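Frequently Asked Questions: Household and Workshop Machines

Trivdale runs a test kitchen, a laundry corner and a small parts bench where we try out machines that are meant to do chores. These are the questions we get most often by email and at the counter.

Can I buy a robot that does the laundry?

No. You can buy a washer and a dryer, and those are still the best laundry machines there are. What you can't buy yet is something that empties the hamper, checks the pockets, loads the drum, and puts folded clothes in a drawer. Several research arms can do one or two of those steps on a good day. We have not tested one that does all of them without a person standing by.

What about folding?

Towels and pillowcases are in fair shape. T-shirts are close behind if they start out flat. Anything with a hood, a zipper or thin straps is still a gamble. The Cuvier folding table, which we had here for most of October, did well on bath towels and gave up on fitted sheets.

Why do you spend so much time on socks?

They are small and soft, they come out of the dryer in any shape, and two of them have to match. Pairing by color alone goes wrong fast, as plenty of families own the same pattern in more than one color. The machine has to look at the badge or the print as well, and it often has to do that when half the sock is under another one.

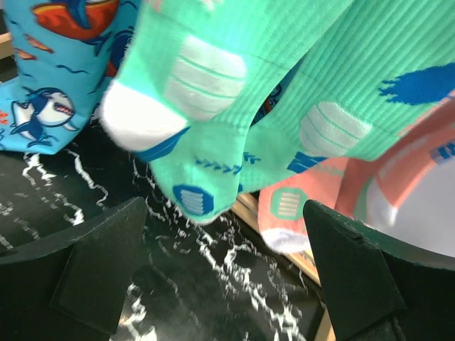
Page last changed: October

Two mint green socks of the same design next to coral ones with a similar badge make a fair test. A person sees the pairs right away. A vision program usually gets them too, provided enough of each sock is showing. A blue one with a cartoon shark on it is the easy case, and most programs set it aside on the first look.

Picking up is the harder half. Two stiff fingers can close on a single layer of knit, on two layers, or on two different socks, and from close up those can look much the same. A glossy surface adds glare, and strong veins in a marble pattern can be taken for the edge of a piece of cloth.

How often does it work?

Our longest run so far was 1148 sock picks on the Lurnent arm. The arm came away with exactly one sock in 69 percent of them. The rest were empty grabs, double grabs and a few drops on the way to the bin. We count a drop as a miss even if the arm goes back for it.

Is it faster than doing it by hand?

No. A basket that takes a person a few minutes can take an arm most of an hour. Speed matters less if the machine works while you are out, but then it has to be safe to leave alone, and we would not leave any of ours alone.

Which chores are machines good at now?

Vacuuming open floors, mowing a simple lawn, washing dishes once someone has loaded them. In the shop: moving bins, driving screws in a fixed jig, sorting parts that are hard and all alike. Demirtaş, a fittings maker we work with, has had an arm on one packing station for two years and is happy with it. The parts are brass and don't bend.

Why is the shop floor easier than a house?

You can bolt things down. Parts arrive in the same spot, the lights stay the same, and there is no dog. At home the table gets moved, the sun comes in low at 4 p.m., and every load of wash is different.

What does a test setup cost?

Our smallest bench, with one arm, a gripper and a camera, came to $3,335 secondhand. That did not include the computer. Replacement finger pads run extra, and you will go through them.

Can I send you my own laundry or parts to try?

Yes, within limits. We take clean, dry clothing and small parts under 200 grams apiece. No glass, nothing sharp, nothing you would be upset to lose. Put your name inside the bag – labels on the outside come off.

When will there be one I can use at home?

We don't give dates. Single jobs such as towel folding will probably come to laundries and hotels first. A general helper for the house is further off, and we would be careful with any seller who promises one by next year.

My question isn't listed.

Write to us through the contact form. Replies take up to two weeks, longer when a test is running.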